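Unit 4: Keeping Stock Records in a Small Shop
Course handout, revised 6/21/21

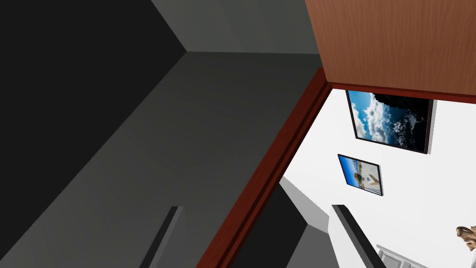
Read this before the second session on inventory. You will need a pencil, a calculator and the blank stock card from the back of your course folder. The handout follows one shop through one month of records, and the same figures come back in the written work.

4.1 What a stock record is for

A stock record tells you how much of each item the shop should have right now. The important word is "should." The record is built from paper: what you began with, what came in, what went out. The shelf is a separate source of information, and the two will disagree sooner or later. Most of this unit deals with what to do when they disagree.

A shop also uses its stock records to decide when to reorder, to work out the cost of goods sold, and to answer the insurer after a loss. The same card serves all of these, so fill it in as if a stranger will have to read it.

4.2 Terms

Opening stock: the quantity on hand at the start of the period. It must equal the closing stock of the period before.

Receipts: goods that have arrived and been checked against the delivery note. Goods ordered but not yet delivered are not receipts.

Issues: goods that have left stock, whether sold, returned to the supplier, thrown out as damaged or used in the shop itself.

Book balance: opening stock plus receipts minus issues.

Physical count: what is found when somebody goes and counts.

Variance: physical count minus book balance. A negative variance means goods are missing compared with the record.

Lead time: the number of days between placing an order and having the goods checked in.

4.3 The shop used in this unit

Our shop is Clandau Hardware, a store on the main street in Ploslow. It sells fasteners, hand tools, paint and garden supplies. Most of its fasteners come from one wholesaler, Grilerix, and its paint comes from Semple. The owner keeps one card per item in a box behind the counter and copies the totals to a spreadsheet at month end.

We look at one item only, a boxed hinge set from Grilerix. The shop sells a lot of these to builders, who buy by the carton, and a few to people who walk in off the street.

4.4 The May card

The card for May shows a book balance at month end of 2,809 hinge sets. The physical count, made after closing on the last day of the month, came to 2,242.

Variance = 2,242 – 2,809 = –567

A shortage of 567 is far too large to put down to a few sets lost behind a shelf. Before anyone talks about theft, the paperwork has to be checked. Work in this order:

First, check the arithmetic on the card. Add the receipts column again, then the issues column, then redo the balance.

Second, check cutoff. A delivery that arrived after the count but was written on the May card will make the book balance too high. A sale made before the count and written up in the following month does the same thing.

Third, check units. Grilerix ships hinge sets in cartons of 30. If one person writes cartons and another writes sets, the card is useless until each entry has been traced back to its document.

Fourth, check location. Clandau keeps overflow stock in the shed behind the store. Ask whether the shed was counted.

Fifth, count again, with a different person counting.

Only after all five steps do you treat the variance as real and adjust the card.

4.5 Making the adjustment

Write the adjustment as its own line. Do not erase or write over an earlier balance, even in pencil. The line should show the date, the word "adjustment," the quantity, the reason if one was found, and two sets of initials: the person who counted and the person who approved the change.

If no reason was found, write "unexplained." Leaving the space blank looks the same as forgetting, and whoever does the year-end accounts will have to ask.

The adjusted balance becomes the opening stock for the next month. In our case that is 2,242, assuming the second count agrees with the first.

4.6 Reorder point

The simple formula for this course:

Reorder point = (average daily issues x lead time in days) + safety stock

Safety stock is a cushion against a late truck or a busy week. There is no single right amount. A cheap item that customers expect to find every day can carry a bigger cushion than a slow, costly one. Paint is a special case – it has a shelf life, and cans that sit too long may have to be written off.

Note that the formula uses issues, and issues include damaged and returned goods. Students often put in sales alone and get an answer that is too low.

When lead time changes, the reorder point has to be worked out again. Write the new figure at the top of the card and cross out the old one with a single line so that it can still be read.

4.7 How often to count

A full count once a year is the minimum for most small businesses. Many shops add cycle counts, where a small group of items is counted each week until the whole store has been covered. Fast sellers and expensive items come up more often in the rotation.

Count when the store is closed if you can. If you must count during opening hours, keep a slip at the register for every sale of the item being counted – and staple the slips to the count sheet.

The counter should not have the book balance in front of them. People who know the expected number tend to find it.

4.8 Written work

Draw up a stock card for the hinge set, starting from the adjusted balance. Enter a receipt of 2 cartons, converted to sets, and show the new book balance.

Then write a half-page note to the owner of Clandau Hardware setting out the checks made on the May variance and what each would have shown if it were the cause. Hand in the card and the note together, stapled, with your name on both.

Reading for next session: Unit 5, sections 5.1 to 5.3, on valuing stock at cost.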